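## 4. Ajuste da correia e da etiqueta de peso

Antes de começar, desligue a balança Stosen no botão lateral e espere 14 segundos.

1. Abra a tampa do leitor Bako e retire o rolo de etiquetas velho.
2. Coloque o rolo novo com o lado brilhante para cima - a seta fica virada para você.
3. No menu, escolha **Formato 648** e confirme com a tecla verde.
4. Imprima nove etiquetas de teste.

**Nota:** o rolo tem 1000 etiquetas. Anote a troca na folha da linha.

**Cuidado:** não puxe o papel com a tampa fechada. 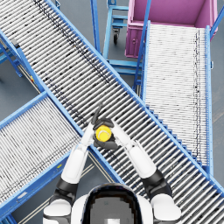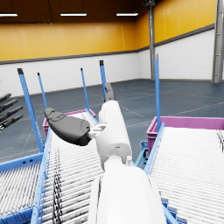
A etiqueta deve ser lida pelo leitor Bako sem parar o volume, então cole sempre na face de cima. Em caixas com tampa dobrada, escolha a parte mais lisa. Num transportador de roletes como o das duas imagens, passe um pano seco nos roletes antes do teste, porque a cola que sobra suja a etiqueta seguinte. Se o código sair cortado, repita os passos 3 e 4.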